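Print this article
E-mail to a friend

Go See the Slow Robots

By Rhona Yule
19/08/2018

If you have a free afternoon and any interest at all in where robots are headed, skip the videos and go to an open day. I mean it. I spent most of one at the Ravwood workshop in Itbridge, and I've been boring my family with it ever since.

I've watched as many robot clips as anyone. They're sped up, set to music and trimmed to the one try that went well. What you get in person is the other 95 percent, and I loved it! A pair of arms reaches for a cloth, gets a pinch of it, lets it slide, goes back. You stand there leaning to one side like you're watching somebody putt.

Cloth is what Ravwood had chosen to show, and I think it was a brave choice. A metal block stays the shape you left it in. A towel has a new shape every time you let go of it, and the corner you want is often under the part you don't. Mhairi Baird, who ran the demonstration, told us she has seen the arms try the same fold 60 times in a morning and meet 60 different towels. She seemed delighted about this. By the end so was I.

There were 19 of us in my group, including a retired tailor named Sadao Hamada who asked better questions than the rest of us put together. He wanted to know why the two hands didn't pull against each other a little, the way his would, to find out where the slack was. Baird said they'd been arguing about exactly that since October. Then the two of them went off into a long talk about tension and grain that I only half followed (and would have paid to hear more of).

Now, I know the complaint. My neighbor Fraser Galbraith made it before I'd even taken my coat off: all that money and it can't do what a six-year-old does. Fine. It can't, or not yet, or not 100 times in a row. But I came home and folded a towel slowly, paying attention to my own fingers, and I couldn't tell you how I did it. I'd never once wondered. A machine that makes you look at your own hands that way has earned its electricity bill, as far as I'm concerned.

So I'd like more of these days, and longer ones. Leave the misses in. Let people stand close enough to groan. Bring kids, and bring anybody who has ever worked with fabric for a living, and give them time to talk to the people at the controls. 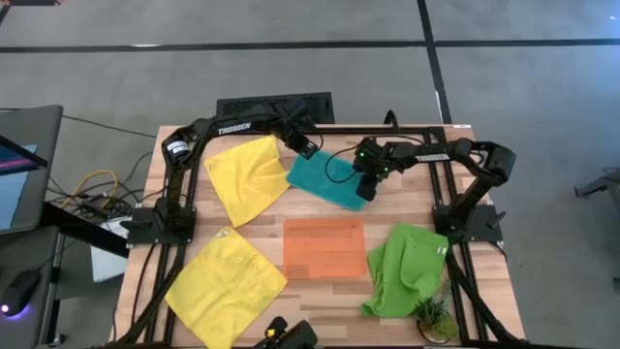
I've already asked Ravwood when the next one is. They don't have a date yet, but they took my e-mail address, and they told me to bring Fraser.

Related items
Brurkari opens its doors to school groups
What I learned from a day at the Fülöp plant
Cameron Dalgleish: Leave my dishwasher alone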